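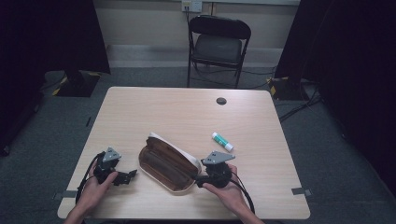
3.2 Les petits contenants du bureau et la place qu'on leur laisse

Parmi les objets qui séjournent sur un plan de travail, l'étui à lunettes occupe une position un peu à part, et nous avouons lui avoir consacré plus de temps que prévu. On le pose ouvert le matin, on le retrouve ouvert le soir, et entre-temps il accueille volontiers un trombone, un capuchon, une clé. Dans les carnets tenus par les participants du site de Gronby, 71 entrées mentionnent un étui resté béant à côté du matériel de papeterie, le plus souvent un bâton de colle ou un stylo, sans que la personne y voie le moindre désordre. Cette tolérance nous a paru touchante, et surtout instructive : un contenant ouvert est encore « en service » aux yeux de son propriétaire, alors que le bâton de colle couché sur le flanc passe, lui, pour un objet oublié.

Nous avons repris ici la distinction proposée dans l'enquête Celska entre surface occupée et surface disponible, en l'adaptant à des tables de dimensions modestes. La surface disponible y est entendue comme la plus grande étendue d'un seul tenant où l'on pourrait poser une feuille sans rien déplacer. Le corpus comprend environ 2 000 relevés, dont 335 portent sur des tables de bois clair ; ce sont ces derniers que nous commentons, car le veinage et les reflets du plateau reviennent souvent dans les propos recueillis (on parle d'une table « qui respire », d'un bois « qu'on a envie de voir »). 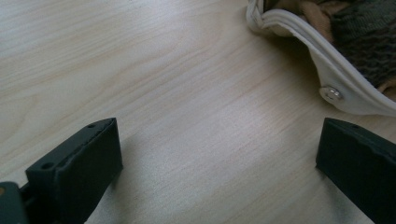

Figure 2. Plateau de bois clair au veinage fin, la partie centrale laissée libre.

Un plateau tel que celui de la figure 2 est décrit par les participants comme rangé, quand bien même ses bords seraient encombrés. Le centre l'emporte donc largement sur la périphérie dans le jugement d'ordre, ce que l'échelle Zidotent, fondée sur le simple nombre d'objets, rend assez mal. L'indice Wi, pondéré par la distance au milieu de la table, s'accorde mieux avec les carnets, quoiqu'il pénalise à l'excès les petits objets clairs, que l'on remarque à peine. Nous reviendrons sur ce point à propos des tiroirs et des vide-poches, pour lesquels la notion même de centre demande quelques aménagements.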